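Subject: Re: [wrapping] folded ends that pop open

On the question of box ends, I use one sheet, fold the sides in, and bring the triangular flaps over last. The tape goes on after that and not before. My notes are under the two pictures. 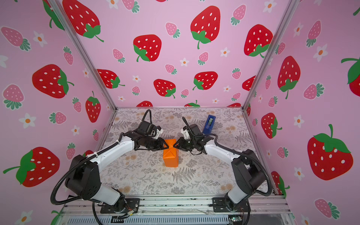
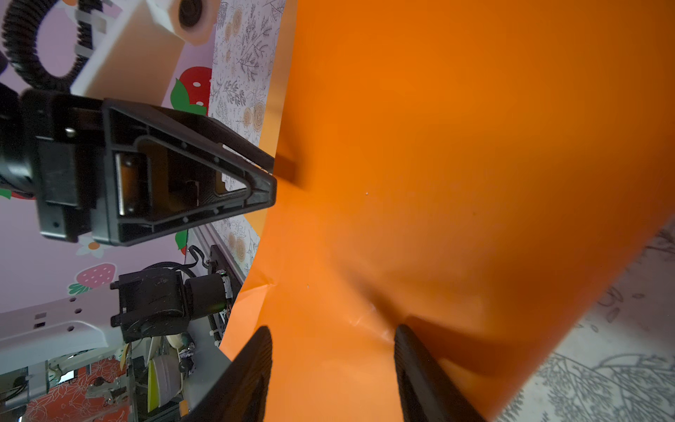 Bujar Grgić

An earlier message to the list said:

> I have a batch of plain rectangular boxes to wrap for the
> Grivstead sale in September. The long seam is fine. The ends
> are the trouble. I fold the triangles, tape them, and by the
> next morning half of them have lifted at the point. I am
> using the shiny solid color paper from Grinau. Would heavier
> paper help? Also, is it worth buying the double-sided tape?

Heavier paper will make it worse. A stiff sheet wants to go back to flat, and the point of the flap is where it pulls hardest. I tried the heavy Cidomero roll last winter and went back to the thin one after a few boxes.

I think your sheet is too wide. The overhang at each end should be a little more than half the depth of the box. If it is longer than that, the triangle ends up with two or three extra layers inside it and will not lie down no matter how much tape you use. Cut one sheet to fit, try it on a box without tape, and trim it before you cut the rest.

The order I follow:

Close the long seam first and tape it.
Stand the box on end.
Push the two short sides in and run a fingernail down each fold.
Crease the two flaps that are left, open them, and crease them again.
Bring the back flap over, then the front flap.
Hold both down at the top and tape across the point.

Creasing twice is what fixed it for me. Glossy paper doesn't hold a fold well the first time. It also shows every dent, so try to pinch it only where a fold is going to cover the mark.

On tape, ordinary clear tape is fine if the strip runs past the point onto the flat paper. Double-sided looks cleaner but I would not buy it for a sale. Keep the dispenser within reach, because you will be holding the flaps with one hand when you need it.

If you are ordering more paper, the Baptiste rolls come in 747 mm and 900 mm widths. The narrow one is enough for most shoe box sizes. With the wide one I was throwing away a strip from every cut.

I still don't have a good answer for boxes with a lid that has to come off. I have been wrapping the lid and the base separately, and the corners of the lid look bulky. If anyone on the list does these regularly I would like to know how you cut the corners.

Bujar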